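Wurico showroom: the fit-out, room by room

Posted April 7, 2021
Text and captions: Olga Prata

The Wurico showroom in Wetosville took over the ground floor of the old Patrício building last July. People who rent space from us keep asking how the rooms were fitted out and what is available for events, so we have put together this page. Click a picture for the larger version. Tomás Fonseca and Bernardo Arruda handled the layout, and Jullero supplied the paint and most of the shelving.

Display area

The display area is the part visitors walk into first. It is rented by the half day or the full day, and the fee covers the stands, the screens and the use of the storage closet at the back. Renters bring their own tables. The floor was sealed before we opened, so please use felt pads under anything heavy.

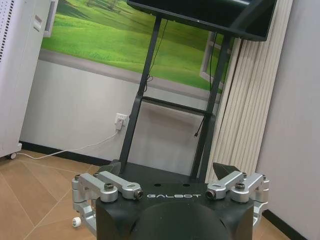 Screen on its black metal stand, with the crossbar between the two posts.

The stands are heavier than they look and should be moved by two people, one at each post. Hold the posts and leave the screen alone. If you want a stand in a different spot, tell Rosário Ramalho when you book and it will be in place when you arrive. She also has the extension cords.

Cables are the one thing we are still working on. At the moment they hang down along the posts, and Wekesa Mohamedi has ordered sleeves and clips to keep them tidy – the first set came in the wrong width and went back. Until the new ones arrive, check that nothing is caught before you roll or lift anything nearby. Please don't tape cables to the metal. The tape leaves a residue that takes a long time to clean off.

To show slides or video, bring your own laptop and adapter. Files should be saved on the laptop itself, as the guest network is slow in the afternoon. Sound is separate and has to be requested with the booking.

Booking notes

The display area can be set up from 10 in the morning. Earlier access is possible if the front desk knows the day before. The deposit is 500 and is returned after the room has been checked. Chairs go back in the closet, stacked against the left wall, and the closet key goes back to the desk.

Pictures of the meeting room and the back entrance will go up when the painting there is finished. For floor plans, ask for Bernardo at the front desk.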